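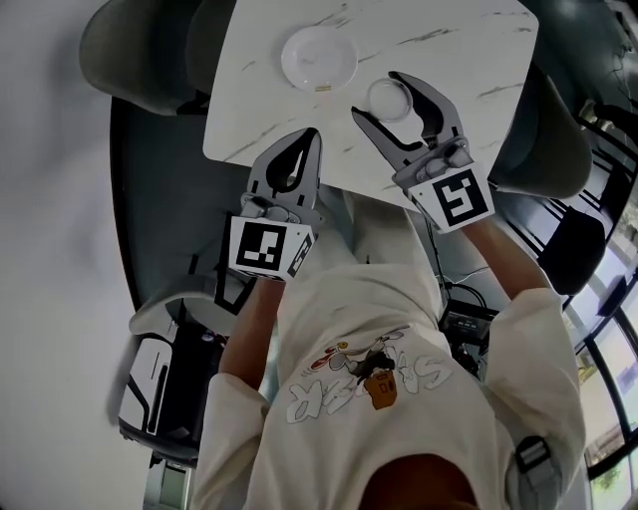 Teaching by hand, one dish at a time

I went to see the Gukard project expecting to be sold something. The engineer who runs its data collection at Lutstead didn't try very hard, which made me like her more.

Her team doesn't steer a robot arm from a desk. People pick up a pair of grippers, one for each hand, and do the chore themselves. The printed patterns on the cubes let the software work out where each gripper was, and the recording goes into training.

I asked why anyone should believe a robot learns much from that. "It learns what we show it," she said. "If we only show it one table, it learns one table." So they move between rooms and change the dishes.

The session I asked her about most was plates and glass dishes. Clear glass is hard for cameras, she told me, and I said it seemed an odd thing to start with. "People own glass," she said.

They had 827 recordings of the task in August. I asked how many were any good. She laughed and said it depended who was sorting them. Two people had gone through the same batch and thrown out different ones – she offered this without my pushing, and I wrote it down twice. 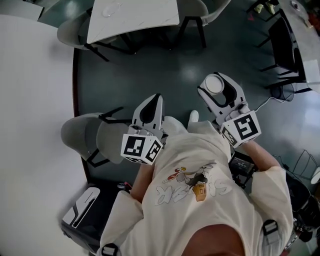
My other worry was the person doing the showing. A human with grippers can cheat in all sorts of small ways, leaning in or shifting a foot, and an arm bolted to a bench can't follow. She agreed. "We tell people to slow down and keep their feet still. They do it for 30 minutes and then they forget."

Remote control would fix some of that, since the robot's own limits are in the loop. The group tried it for 3 weeks. "It was painfully slow," she said. "You spend the day fighting the delay." They may go back to it for the harder tasks.

And the robot itself? I asked how often it gets the glass dish onto the plate without help. She wouldn't give me a number. "Ask me when it's a kitchen we haven't seen," she said. I plan to.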